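ok thread time. been promising this one for weeks. why I sold the car and what getting around Jandunbridge without one has been like, warts and all

background for the new people: I'm out past the showgrounds, work in town, 46 minutes door to door on the bus if the connection holds. it does not always hold

the car was costing me rego, insurance, tyres, a timing belt I kept pretending wasn't due. added up the last year on the back of a servo receipt and it came to about 3,000 before petrol. before petrol!! for a thing that mostly sat in the carport collecting bird poo

so. sold it in September. bloke came from two towns over, kicked a tyre, paid cash, gone. felt sick for a day then fine

first month was all bus. things I now know about the bus:
the 7.12 is the good one
the 7.40 is full of school bags
the app says "on time" right up until the thing vanishes from the map

also if you sit on the left coming home in arvo you cook. right side, always right side

tried the bike next. my sister Nina lent me hers, an old step-through with a basket, and look, I loved it. flat most of the way, river path, magpies in spring excepted. zip ties on the helmet do nothing, don't @ me

BUT the hill at the end. Moltora Street. if you know you know. I have walked that bike up Moltora Street in work shoes in the rain saying words

then the scooter. everyone calls him Moto, he's a 50cc, he's older than some of my coworkers and he came from Teófilo Huamán who runs the repair place behind the bakery. paid 1,000 for him with a top box and a very ugly rain cover thrown in

Teófilo went through the lot with me before I handed over any money. brakes, cables, where the oil goes, what noise is a normal noise. took most of his lunch break. go see him if you need anything with two wheels fixed, he won't sell you stuff you don't need

costs so far: fuel is nothing, I fill up and feel like I'm stealing. insurance less than I budgetted. one new mirror after a disagreement with a gatepost — my fault, the gatepost was there first

things that are still a pain without a car, being fair:
the tip
anything from the big hardware place
vet with a cat who screams
mum's, which is two buses and a walk with no footpath for the last bit

for the tip I book the council pickup now. twice a year, you get a sticker, it's fine. for the vet I get a cab and apologise to the driver the whole way

groceries easier than I expected. smaller shops, more often. less stuff dying in the crisper. milk goes in the top box, eggs go in the backpack, do not swap those around, I have swapped those around

someone asked about furniture. yeah you pay for delivery. still way cheaper than keeping a whole car on the off chance you buy a lounge 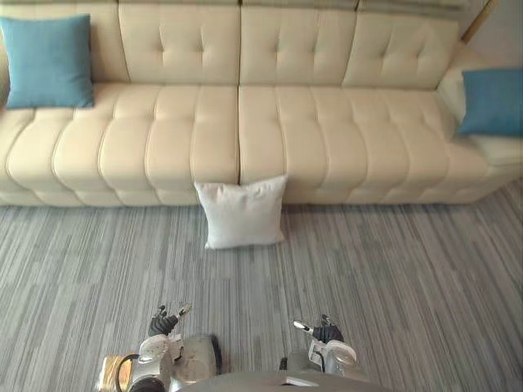
cream leather, buttons all over the back. a lounge will not be travelling by Moto

ok back to buses because this is the bit I'm actually cranky about. the council has the timetable review open and the draft cuts the last 3 runs on the cross-town. those are the ones shift workers get home on. hospital, the cannery, the pub kitchens. they've got the numbers from the middle of the holidays which, come on

submissions close Friday, April 22, 2022, five pm. it's a form, takes less time than reading this thread. say which route you catch and what time. say what you'd do if it went. you don't need to be fancy

if you can't do the form there's paper ones at the library desk, ask, they're kept behind the counter for some reason

and before anyone starts, no I'm not saying everyone should sell their car. if you've got three kids and a trombone keep the car. I'm saying the second car, the one in the carport with the flat battery. maybe do the sum on that one

few replies already so quickly: yes you need a licence for the scooter. no I don't ride him on the highway. yes I have proper gloves, mum, thankyou

wet weather gear recs very welcome, mine leaks at the knees

will post the winter numbers when I've got them. bus is here gotta go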